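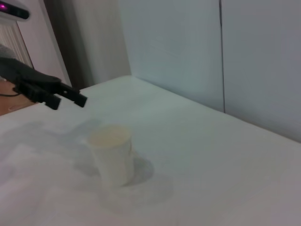
3. How we ran the tastings

I should say up front that I came to this study as someone who grew up drinking Starell tap water and liked it. My coauthors did not grow up there and did not like it, and a good part of our early planning went into making sure neither opinion leaked into the results. So the pouring was done in a back kitchen by people who never met the tasters, and I was kept out of the room completely (fair enough!).

We compared three waters. The first was plain Starell tap, which comes from the Yeh and gets quite hard by the end of summer. The second was the same tap water run through a Drodik pitcher filter. The third was tap water from Dutano, over the ridge, which is soft and comes from wells. All of it was drawn in the morning, left in covered glass jugs until it reached room temperature, and poured in the afternoon. I know most people drink their water cold, and we went back and forth on this for weeks, but cold hides a lot of flavor and we wanted to give the differences a chance to show up.

Tasters were 126 adults who answered notices at the library and the community pool. We asked them not to drink coffee for an hour before coming in. Some did anyway, and told us so, and we kept them in but marked their sheets. Leaving them out moves the averages a little and changes none of the rankings in Section 4.

Every sample went out in a small white paper cup like the one in Figure 2. Glass would have been the purist's choice and I argued for it, but washing meant detergent, and in our pilot people kept telling us they could smell soap. Paper has its own problem, of course: leave water standing in it long enough and some people start to notice cardboard. We got around that by pouring right before serving and throwing out anything that had sat too long.

Figure 2. Small white paper cup.

Each taster worked through the samples in an order drawn at random, with a bite of plain cracker in between, and scored each one for overall liking, "mineral" taste and chlorine smell. We used a line scale with words only at the ends. The pilot version had a label at every step, and people spent more time arguing with the labels than tasting the water. After the last sample we asked everyone to guess which one came from their own kitchen tap, and those guesses turned out to be the part I most enjoyed reading.

A short second visit in July repeated the whole thing with whoever was willing to come back. Turnout was lower than I had hoped, it being vacation season, so I report those scores separately and lean on them only when I get to the hardness question in Section 5.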